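Tratex Garment Set

Recorded arm demonstrations for teams training a learning system on clothing tasks

Tratex supplies the Garment Set as a finished collection of examples. An operator guides the arm through each task from start to end, and the joint positions, gripper state and camera views are saved together. The standard set holds 459 episodes. Sessions are recorded in furnished rooms, with ordinary furniture and daylight left as they are.

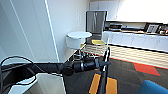
What is recorded

Each episode has one head view and the wrist views, on a shared clock. The wrist views matter most for hanger work, where a sweatshirt or similar top can fill a third of the picture and the hanger is seen from underneath. We keep these close views at full length — the seconds before contact are not trimmed.

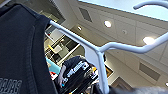

Can we use the set with a different gripper?
Most customers do. Gripper opening is stored as a fraction of full travel, so you map it to your own hardware in the Laltum settings file. Expect to record a small top-up set of your own, usually 24 episodes.

Tasks

Hanger tasks cover sweatshirts and similar tops. Furniture tasks start with a garment lying over a sofa or chair, such as a dark garment draped on a blue armrest, with the gripper taking hold at the top of the fold. Failed grasps are kept and labeled as failed. They can be filtered out at load time. 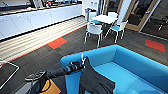
Formats and delivery

Files ship on a Noltow drive or by download. The index is plain text and lists task, garment type, operator number and result. Camera calibration is included for every session. Add-on packs come in blocks of 200 episodes, recorded to your task list.

Close-contact pack

The Cuadros add-on covers work near hard surfaces: panels, recesses and connector ports. Only wrist views are supplied, and reflections on bright edges are left uncorrected.
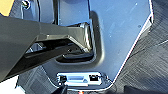 Wrist view, gripper finger at a recessed panel with ports below.

Ordering

Contact Yesenia Montes in the data office with your arm model and task list. Orders placed by the end of March include the calibration tools.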